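**Speckled beige serving tray has gone dull and slides about on the table. Any fixes?**

**Hermine Ammann**

I have a large rectangular serving tray, beige with fine speckles, low rim, rounded corners. No maker's name on it that I can find. I bought it second-hand in Govthorpe for 15 pounds and we use it most days for carrying supper through.

Two problems. The floor of the tray has a greyish film which washing-up liquid doesn't shift. It also slides on our table, which has a smooth pale top, and I'm worried about scratching it. I don't know what the tray is made of. It's too long for the sink, so soaking is awkward. I'd like to keep it if I can.

**Cyrill Imhof**

Dishwasher, hottest setting. Never had a problem with mine.

**Benedikt Reisinger**

I wouldn't put it in the dishwasher until you know what it is. Some trays warp and then they rock for ever after.

The film is probably limescale mixed with grease. Do the grease first or the vinegar won't get at the rest. Lay the tray flat on the draining board, pour in warm water with a squirt of washing-up liquid, leave it for about 19 minutes (I go and do something else) and wipe it out. Then one part white vinegar to two parts water on a cloth. Try a bit of the underside first and stop if the finish changes. Rinse well and dry with a tea towel.

Don't use scouring powder. A grainy finish hides dirt, but it also shows a shiny patch if you rub one spot too hard. An old soft toothbrush is good where the flat part meets the slope of the rim.
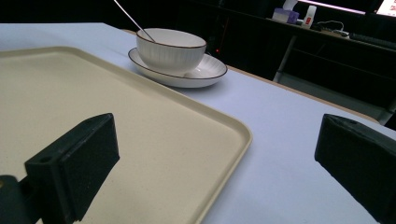 For the sliding, clear silicone dots from a hardware shop, one under each corner, set in a little from the edge. Clean the underside and let it dry overnight before sticking them on. Wipe the table as well, as grit under a tray does most of the scratching.

**Leopold Schnyder**

Agree with Benedikt on the dots. Felt pads are no good for this, they slide even more on a smooth top and go horrible when they get wet. A damp cloth under the tray will do until you get to the shop.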